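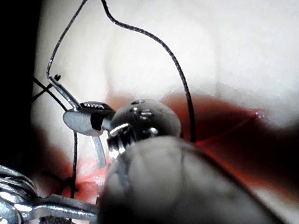 Hi Signe,

You asked for something short on where the suturing kits stand, so I'll try, but you know me. August 17, 2025 is a Sunday and I'm writing this at the kitchen table with a cold coffee and the order sheets, which tells you how the month has gone!

The good news first. The Lowther grant has now paid for all the thread and needles we need through January, and 166 practice kits are packed and labeled. We promised you 200, so we're short, and the missing ones are waiting on pads from Bundow (they sent the thin kind again, and the stitches just pull straight through). Ea Hviid has been on the phone with them twice and they say the replacements have shipped.

We changed the thread too. The students kept losing sight of the pale one against the pads, so everything in the new kits is black and braided. It's a bit springy when it comes out of the packet and loves to make big loops, and people do grumble about that, but a loop you can see is a loop you can deal with. Ginette now has everybody pull the full length through and lay it off to one side before the first knot — I wish we'd started doing that last year.

The evening sessions are going well. They run 45 minutes, which is short, and we've dropped the lecture at the start so people get a needle in hand right away. Curved needles are still the hard part. Beginners want to push them straight and they end up bending the tip, so we go through more needles than I budgeted for. I've moved money over from printing to cover it, and Valdemar has the new sheet if you want to see the lines.

Two things I need from you: a yes on that budget move, and a decision on whether the Dronatetti group can join in the fall. I'd love to have them, but we'd need 2 more instructors and I only have Ásdís so far.

Call me any morning this week!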